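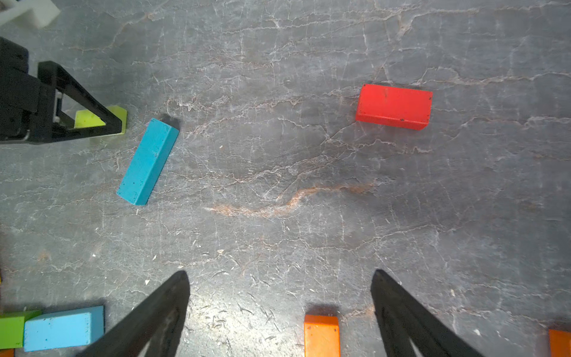 3.2 Collecting demonstrations

All demonstrations were gathered at the Stakwood site on a single bench over 14 working sessions, most of them in April. Operators moved the arm by hand controller and were asked to pick up one named block and set it down at a marked spot. Before each trial the blocks were scattered again, with no fixed layout.

Figure 2. View from the wrist camera. An orange block is between the two fingers; a red block lies apart from the others at the upper right.

We recorded 3185 trials. Of these, 54 were dropped because the wrist video and the joint readings were out of step by more than one sample. Trials in which the operator missed the block and tried again were kept — an earlier policy trained on clean grasps alone did not recover well from a miss. A further 300 trials were set aside for testing and were never used to tune the model.

Video and joint readings were stored with the Wudotix logger. Labels give the color of the target block and the time at which the fingers closed. Blocks of similar color, such as light blue and turquoise, were the main source of label errors, and we checked those trials a second time.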